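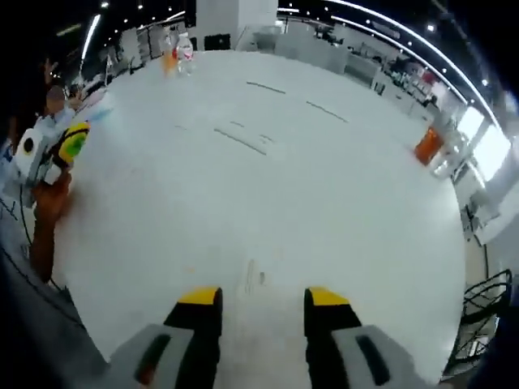 Chapter 3
Surfaces: What We Put Things Down On

I've wiped a lot of tables in my life. Before I ever taught this course I spent two winters bussing at a lunch counter called Plolik, and if you'd told me then that I'd write a whole chapter on tabletops I'd have laughed and gone back to my rag. But a tabletop is where most of the stuff in a room ends up, so it's a pretty good place to start thinking about how rooms get used!

Take a big white table with rounded edges. I love them and they drive me crazy. White bounces light around and makes a small room feel bigger, but it also shows everything: the faint brownish smudge, the streak, the short dark strips that look like bits of tape or lines marking where something goes. On dark oak you'd never spot those. On white you can pick them out from the doorway (well, I can, and my family is tired of hearing it).

Now look at where people set their drinks. On the table that opens this chapter, two bottles stand side by side at the far edge, one with something orange in it and the other a clear water bottle with a red and white label. The middle stays free for hands and work. I see this pattern all the time, at home and in classrooms, and we'll come back to it in the section on edges and centers.

You'll need three things for this chapter: a table you use every day, a notebook, and 30 minutes when you can sit still. Sketch the top of the table as you find it. Please don't tidy first! I know it's tempting, I do it too, and then the sketch is useless. Mark what's near the rim, what's in the middle, and any stain, scratch or piece of tape that seems to have moved in for good.

Keep your sketch handy. We'll compare it with the Zirnard kitchen plan in the next section, and after that we'll get into finishes, starting with gloss and how much scrubbing it can take.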